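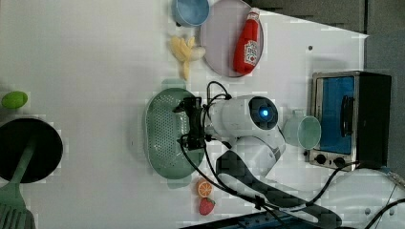
Inicio > Juegos y juguetes > Orden > La cocinita

Tiempo de lectura: 2 minutos

Cómo recoger una cocinita de juguete

Al final de la tarde la mesa suele quedar llena de fruta, platos y botes. Con este orden se recoge en unos 15 minutos.

1. Retire primero la fruta. Un plátano que se abre en tiras se guarda cerrado, con la piel hacia arriba. Las piezas pequeñas, como la fresa o la lima, van en el escurridor, que sirve de cesta.

2. Ponga de pie los vasos y los botes. El de kétchup va al fondo del estante, con el tapón bien apretado.

3. Apile la vajilla: el plato debajo y el cuenco encima. Los vasos, aparte.

4. Deje la sartén para el final. La espátula se guarda dentro, cruzada, y así no se pierde.

5. Si hay un hornito con cable, desenchúfelo, mire que no quede nada dentro y recoja el cable sin doblarlo – una goma ancha es suficiente.

6. Pase un paño apenas húmedo por la mesa y después uno seco.

Para guardarlo todo usamos una caja Flimari de 23 litros. La de 18 también vale, pero la sartén entra justa. En diciembre, cuando llegan piezas nuevas, conviene vaciarla entera y apartar lo que esté roto.

Contacto | © Trekero, 12 de octubre de 2006 | Volver arriba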